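The shoes by the door

When I was a child in our flat, there was one rule stronger than all the other rules. No shoes after the door. You could come home late, you could come home with a bad mark from school, but if you walked on my grandmother's floor with your outdoor shoes you would hear about it until the next holiday. So I grew up thinking that everybody in the world has a place for shoes, and that this place is always tidy.

Then I moved to Canada and had my own door, and I learned that the tidy place was my grandmother. She was putting all our shoes in a line every evening after we went to bed. I didn't know it. I believed the shoes stood like this by themselves.

I am writing this post in June, which is a good month for shoes because the boots have finally gone to the storage locker in the basement. In winter I could not have written it. In winter our entrance is a lake with boots in it. We have two big rubber trays and a towel, and this is all I can say about winter.

Our entrance is small. From the door to the corner of the wall it is 85 centimetres, I measured it many times because I was always hoping for a different number. On the other side is the closet, and the door of the closet opens outward, so whatever you put on the floor must be low enough or moved enough. For the first two years we had only a pile. My husband's shoes were at the bottom because his are the biggest, then mine, then the sandals, then the small things of our daughter. In the morning you pulled one shoe and three other shoes came with it. Our daughter missed the bus one Monday because her left sneaker was inside her father's gardening shoe, and we searched the whole apartment for it.

After this I started to look for a rack. I was looking for a long time, my husband says too long. The first one I bought was from a brand named Malinetti and it was a tower, very narrow, with slots where you put the shoes with the nose down. In the store it was elegant. At home, every shoe with a thick sole fell out in the night, with a noise like somebody coming in. I gave it to my friend Jintana Kaewsai, who has only thin shoes and is very happy with it.

The second idea was a cabinet with doors. I still like this idea, but the one which fit in our corner cost 478 dollars before tax, and for this money I want something I can sit on.

So in the end I went the simple way, with a low metal frame and a flat top, and wood under the shoes. The wood was my own addition. Our floor at the entrance is grey and it shows every bit of dust and sand, and I find it easier to wipe one smooth board than to clean into the corners of the floor. I also like how it looks. It is a light colour, and when you come in from the corridor of the building, which is quite dark, there is something pale and friendly in front of you.

The board changed the behaviour of the family more than the rack did. I cannot explain it very well. Before, the shoes could be anywhere, because the floor is the floor. Now there is a place with an edge, and if a shoe is outside the edge you see it immediately, also from the kitchen. Even my husband puts his shoes on the board now. Not straight, but on the board.

I am the one who puts them straight. I take both shoes together, one in each hand, and set them down side by side with the toes pointing to the rack. Some people like the toes pointing to the door, so that you can step in and go. My grandmother did it like this. I tried it for a while, but in our narrow entrance you then have to turn around with your bag and your coat, and I kept kicking the wall. I also leave a little space between the left and the right one. When they are pushed tight together they rub, and on black shoes you see every mark from the other shoe.

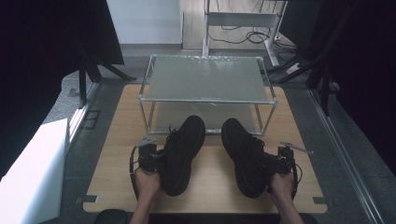 How many pairs should stay out by the door?

One pair for each person, plus one pair of slippers for a guest. Everything else can live in the closet or in a box, and you bring it out when the weather asks for it.

In our family we did not manage one pair each at the beginning. I want to be fair and write this also. We started with "only what you wore this week", and this rule was useless, as my husband remembered that he wore everything this week. Then we tried with a basket for the extra shoes, and the basket became the old pile, only round. What worked finally was to make the closet nicer than the floor. I cleared the bottom of the closet, threw out the broken umbrellas and a bag of other bags, and put a cheap shelf inside. Now there is a real place for the second pair, and it takes the same time to put it there as to leave it out.

For black sneakers I want to add a few words about cleaning, because I had so much trouble with them and perhaps somebody has the same. People say black shoes are practical. I think they are practical for mud in the dark. In daylight they show dust, flour, cat hair from the neighbour, and especially the white lines from the salt in winter. My order is the following:

First I bang the soles together outside, on the balcony, never over the board.

Then I take out the laces if they are very dusty, and otherwise I only tuck the ends inside so that they don't get wet.

I go over the upper part with a soft dry brush. I have one from Wudar, it was made for suits I think, but it does the job. After this comes a cloth with a bit of lukewarm water, no soap for the first time.

For the soles I use an old toothbrush. Thick soles have all these small channels, and the little stones sit there and wait to scratch your floor.

Last, I let them dry in the air for the whole night. I put newspaper inside if they are wet from rain. I don't use the heater. I did it once with a pair I loved very much, and the glue opened at the toe.

For the salt lines there is vinegar in water, which everyone in this country seems to know from birth, and I learned it from the lady on the 19th floor while we were waiting for the elevator. She looked at my shoes and not at my face, and she said "vinegar". It was our first conversation. Now we exchange plants.

The top of the rack is another subject. My plan was to keep it empty. This lasted until the first evening, when the keys arrived. After the keys came the letters, a glove, a library book, the dog leash of my sister who does not live with us. Now I have a small dish from Siriwan, a shop near my work where I go too often, and what fits in the dish may stay. Each Friday I empty it. Last time I found 20 dollars under the receipts, so I recommend the method.

One more thing I would do differently. I would cut small felt pads for everything from the first day. Metal legs and wood are not good friends, and if somebody pushes the rack with the foot when he looks for the shoe horn, you get a line which doesn't go away with any oil. I tried the Draria polish that my mother-in-law uses for her table, and it made the line shiny, so now I see it even better.

My grandmother never saw this apartment. I sent my aunt a photo of our entrance some weeks ago and she answered with only one question, where do the guests put their shoes. It is a good question. When more than two people come, they put them in the corridor in front of the door, and our neighbours can read from it who is visiting and how big are his feet.

Next time I want to write about the closet itself, especially the upper shelf, where the hats are. I must first find the stepladder.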